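2025년 4월 27일
작성: 세라이나 코플러
댓글 3 · 공유 5

하반기 장비 예산 초안. 셔츠 접기 작업대를 한 대 더 꾸릴지, 지금 작업대의 소모품부터 채울지 정해야 한다. 오늘도 반소매인지 긴소매인지 가리지 않고 섞어서 돌리는 중이고, 품목별 시간은 따로 적는다.

그리퍼 손가락은 예비가 없다. Idulum 견적은 한 벌에 348유로, 최소 주문 3벌. 손목 카메라용 케이블도 같이 받기로 했다. 지금 팔 근처에는 "2米" 꼬리표가 달려 있는데, 작업대를 넓히면 더 긴 것이 필요할지 먼저 재 볼 것.

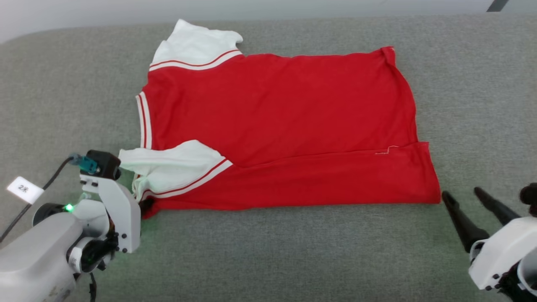
미워시 미할스키는 손가락보다 케이블 정리대가 먼저라고 했다. 팔을 새로 들이면 선도 그만큼 늘어나는데 견적서에는 그 항목이 빠져 있다는 것이다. 할리나 오스트로프스키도 같은 의견. 정리대를 넣고 견적을 다시 받는다.

남은 예산은 3000유로. 팔 두 대를 사기에는 모자라니 새 작업대는 10월 신청분으로 넘긴다. Bendport 쪽 중고는 보증 조건을 보내 주면 그때 검토. 작업면에 까는 천은 여벌이 있어서 이번에는 뺀다.

할 일: Idulum에 납기 문의(지난번에는 5주 걸림). 콘체타에게 계정 과목 확인. 손가락을 소모품으로 올릴지 부품으로 올릴지 아직 모름.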